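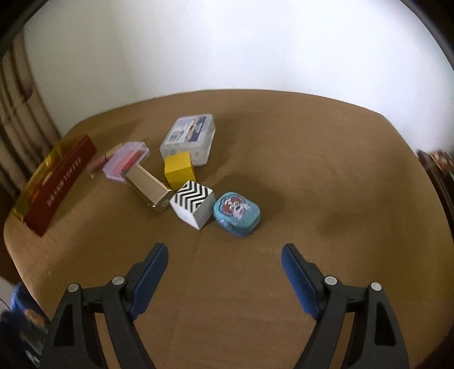
Photo: Usman Pirzada

Subject: Re: [boxes-and-tins] Small containers, what do you keep?
Date: 1st August

Hi all,

Catching up on the list after a week in Kurnanport and I'm so glad this thread got going! I'm going to answer in between the quoted bits.

> I'm clearing out my late aunt's sideboard and it is packed with
> little boxes, cartons and plastic cases. My sister says to toss
> anything that isn't a proper tin. Do any of you keep the plain
> cardboard and plastic ones, and how do you store them?

Please don't toss them yet! Proper tins get all the love, but cardboard is what people threw away, so it's often the harder thing to find later. My own list stands at 534 pieces and a good half of it is card or plastic. I put a few bits out on the brown tablecloth to get myself thinking about your question, and the long toffee carton is the one I keep picking up. Yellow and gold on the top face, then that deep red down the side. I love a carton with a good side panel – it's the part you see when it's on a shelf, so it ought to be the part that works hardest.

> Also, is there any point in keeping clear plastic? It all looks
> the same to me.

I used to think so too. What changed my mind was labels. A clear container with a printed label on the lid is a nice little object, and it goes downhill fast once the label lifts. Keep those flat, lid up, with nothing stacked on top. Tinted plastic is worth a second look as well. The pinkish-lilac case has faceted edges that catch the light, and I'd happily have a whole drawer of them.

For the narrow ribbed box in beige and gold, and anything else with fine ridges, a dry soft paintbrush is all I use. Dust sits right down in the grooves and a cloth just drags across the top.

Storage: shallow drawers if you have them. Mine is an old Lidov map cabinet that I line with Tabrizi paper, 30 sheets to a pack, and one pack did the lot. Long cartons go in diagonally if they won't fit straight. Don't fold the flaps flat if they've been open for years, they crack along the crease.

Has anyone on here still got the Kindusine checklist from the July swap? I had it up to entry 668 and then my copy stops. I'd gladly trade a scan for duplicates.

And do tell us what else is in that sideboard, I want to hear about all of it.

Usman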